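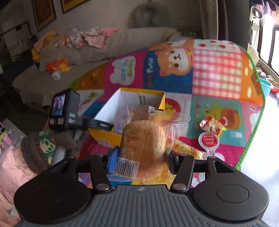
A piece of bread in a clear plastic package.

Flultwood opens family food pantry in former post office

Jun 22, 2022

Families in Flultwood can now pick up free groceries and baby items in the former post office on Stoseck Street. The pantry opened this month after the town council agreed to rent out the building for a small sum.

In its first week the pantry served 206 households, more than the organizers expected. Bread and milk were finished before closing time on the first two days, and the Laizer bakery has since promised a second delivery every morning.

The pantry is open five days a week, from 3 to 6 p.m. Visitors do not have to show proof of income – they only give their zip code and the number of people at home.

One room is kept for parents with small children, who can sit there while their bags are prepared.

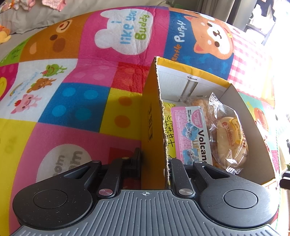 An open cardboard box on a quilted play mat.

The pantry accepts sealed food, diapers and clean children's clothes. Glass jars can't be taken at the moment, as there are not enough shelves.

A similar pantry is planned in Zorirgate, but the town has not yet found a building. The council there will discuss the question again before the end of June.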